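Workshop tips: what to leave to the arm, August list

Can a machine put a desktop PC together yet? Partly. Placing parts is within reach. Cables are still a hand job.

Give every part a fixed pocket. A processor should sit in a recess with corner guides, and memory sticks should be held at both ends so the gripper can reach the middle.

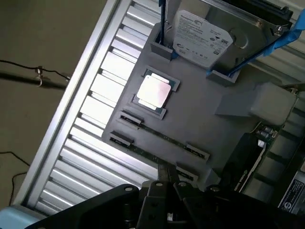

Leave room for the fingers on both sides of each part. The Skollau tray we use at Wusisbridge allows for this – our first one didn't, and it went in the scrap bin after 2 days.

Lay the case on its side with the panel off. Tie loose wires back toward the drive cage before the arm moves. Check the socket position again whenever the case is shifted.
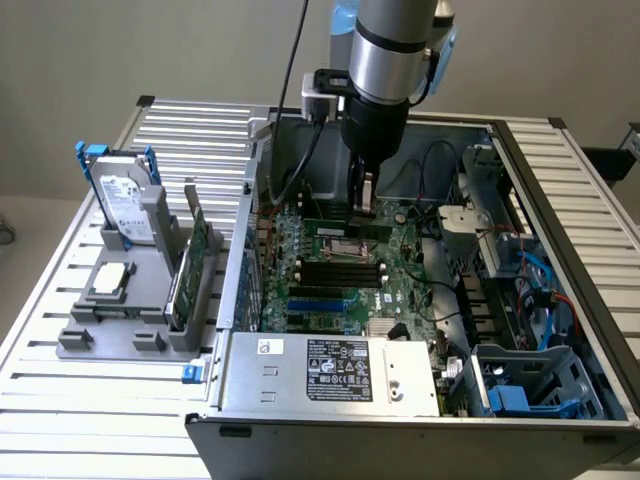 Memory is harder than the processor. It needs a straight push and a firm one, and a slight tilt will jam it. Set a force limit and stop there. Over 400 trial runs went into our settings, and we still seat the last stick by hand.

Front panel wires: do not bother automating these.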